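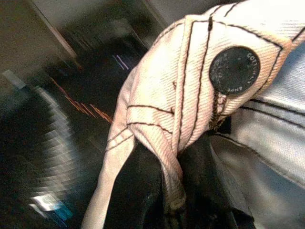 Sobre a Ollia

A Ollia nasceu de uma mesa de cozinha, de um ferro de engomar emprestado e de uma pilha de calças de ganga à espera de bainha. Hoje somos uma equipa de 11 pessoas, temos um ateliê só nosso e continuamos a gostar exatamente da mesma coisa: pegar numa peça de roupa de que alguém gosta muito e devolvê-la pronta para mais uns bons anos de uso.

Trabalhamos sobretudo com ganga – crua, escura, desbotada, branca, creme, a que vier. É um tecido generoso, que perdoa muito e que vai ficando com a forma de quem o veste, mas que pede paciência na hora de escolher a linha. Um pesponto castanho sobre ganga clara vê-se ao longe, e por isso guardamos na gaveta grande 128 tons de linha, arrumados pela Naledi Kruger, que não deixa ninguém trocar-lhes a ordem (e faz ela muito bem!).

Fazemos bainhas com o pesponto original, trocamos fechos, reforçamos passadores de cinto e pregamos botões de metal. Quando o cliente quer manter o botão antigo, mesmo já gasto, tratamos de o aproveitar. Também dobramos, etiquetamos e embrulhamos tudo com cuidado, num papel que depois pode servir para forrar gavetas.

O Haziq Lubis juntou-se a nós em maio de 2019 e trouxe consigo as oficinas de costura, que decorrem na sala do fundo, com 8 lugares e chá sempre feito. Não é preciso saber coser. Basta trazer umas calças velhas e alguma vontade de desmanchar costuras, que é por aí que se começa.

Se tem uma peça parada no armário, passe por cá e mostre-nos – conversamos, vemos o que se pode fazer e damos-lhe um preço antes de pôr a agulha no tecido.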